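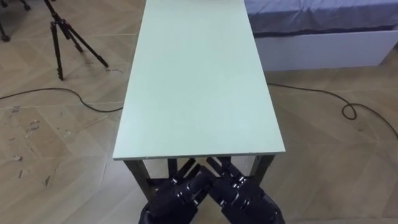
Lụa Nông would rather have the late bus than a new bus shelter, and told the Troresby town office so in writing back in the winter. Shelters are nice, she wrote, but you can't ride home in one.

She gets her wish. Starting in November the Clutgate loop will run until 11:40 pm, with 3 extra trips each evening. Last departure now is 7:15, which has been a sore point with shift workers for years.

TRORESBY - Late service confirmed on Route 18, Clutgate loop

Drusten Transit is adding the evening trips for a trial period over the winter timetable. Same route, same stops, same fare. Transfers good for 90 minutes as before. Monthly passes accepted on all late trips, no top-up.

New departures from Troresby Centre:
8:40 pm
10:10 pm
11:40 pm

The 7:15 stays where it is. Return trips leave Clutgate 35 minutes after each of the times above, except the last one, which runs out of service back to the depot. Please plan for this. There is no bus from Clutgate to the centre after 10:45.

Why now

A petition with 1,344 signatures was handed in over the spring. Most came from people working evenings at the Lykkegaard cold store and the hospital laundry, plus a good number of parents of teenagers with jobs at the rink. Cab fare from the centre to Clutgate after eight is more than an hour's pay for alot of them.

"People were turning down shifts," said Hideaki Noguchi, service planner at Drusten Transit. "We kept hearing it on the phones. The money was there once we moved the midday short-turns over to the smaller vehicles, so we asked for the go-ahead and got it."

Midday riders: the short-turns are still running. Smaller bus, 18 seats, ramp at the front door. Times unchanged.

Request stops after dark

After 8 pm drivers will let riders off between marked stops on the Clutgate loop where it is safe to pull over. Ask one stop ahead. Front door only. Not available on the hill section or at the rail crossing.

Stop 13 (Mill Road) moves to the other side of the driveway while the sidewalk is being redone. Temporary sign is up already. Should be back to normal by the time the late trips begin, weather permiting.

Comments

Riders can send comments on the new times to any driver or to the counter at Troresby Centre, open until 6 pm. Paper timetables at the counter and the library. The printed ones with the green cover are the old times, please recycle.

Media contact: Hideaki Noguchi, Drusten Transit, through the Troresby Centre counter. Available for calls after 2 pm.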